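Catch-all tray

A catch-all tray (some people say drop tray, valet tray or just "the tin") is a shallow container where small household things get put so they stop wandering. I've kept one for years, so I wrote this entry for the home-keeping wiki, and you'll have to forgive me for being a bit of a fan!

Almost anything with a rim will do. Mine have been a cake pan, a Stinlow drawer insert and the lid of a cookie tin, in that order, and I liked the lid best. Metal wipes clean, and rounded corners don't trap crumbs (my Evard tray was square and I was forever poking at it with a cotton swab). Low sides matter more than looks. If you have to dig, you've bought a box.

What goes in is soft, light stuff: pocket tissues, a spare sock, a folded cloth, the odd wrapper you mean to throw out. Bottles, gloves and cords tend to stay on the table. My friend Halina Walczak keeps hers beside the bed and empties it every 10 days. I've gone 21, and I don't recommend it.
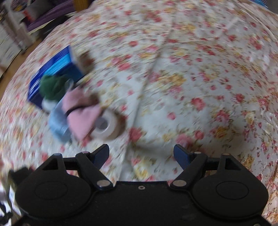
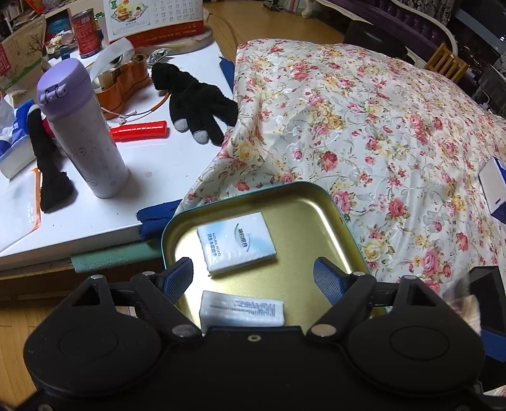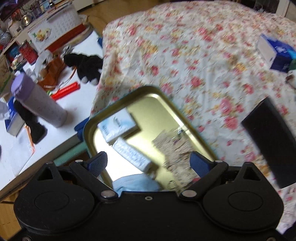

Small things and a flowered cover; the gold-toned tray is in the second and third pictures.

Fabric underneath is a matter of taste. A flowered cover is forgiving, with enough roses on it to hide a speck of lint, but a tray will slide on anything slippery or rounded, so find the flattest spot you can. Hanne Suominen puts a square of felt under hers and swears by it. I tried that and lost the felt.

Sorting one out takes me 4 minutes. I tip everything onto the cover, pull out the trash first, then the cloth things for the wash, and put the tissues back last so they end up on top. Marjatta Ruotsalainen does it the other way around and we've agreed to stop discussing it.

There's some argument over whether a tray with a lid still counts. The older version of this page said no. I'd say yes, as long as the lid stays off most of the time, and Onni Suominen has added a note on the talk page about the Csonka ones with the hinge.

See also: junk drawer, key bowl, sewing tin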